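Runmont puts hand-held gripper kit on open sale

Runmont will sell its hand-held gripper kit to any buyer from August, the company said. Until now the kit was only lent to a small group of test customers. It costs 2,000 euros for one unit, with the camera, a charger and access to the Truvska software.

The kit is made for teams who want to record household tasks by hand and use the recordings to train a robot arm later.

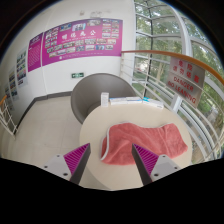
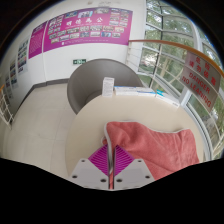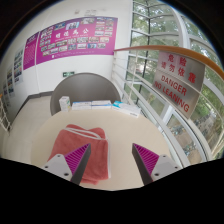
Towel work with the ribbed magenta finger pads, seen from the gripper's own camera.

Veerle Van Acker, product manager at Runmont, said that cloth was the most frequent request from the test customers. "Hard objects are easy to grasp, but a towel has a new shape every time," she said. The test group delivered 2,869 recordings, almost half of them with textiles.

Thijs Verschueren of the laboratory Brenia, one of the testers, is positive about the weight but less about the battery. It lasts for two hours - too short for a full morning, in his opinion. A larger battery is planned, but Runmont gives no date for it.

Delivery takes four weeks. Spare finger pads are sold separately, in pairs.

Related items
Magalhães opens repair service for small robot arms
Ineke Desmet: what we learned from renting a gripper
Truvska software now also in Dutch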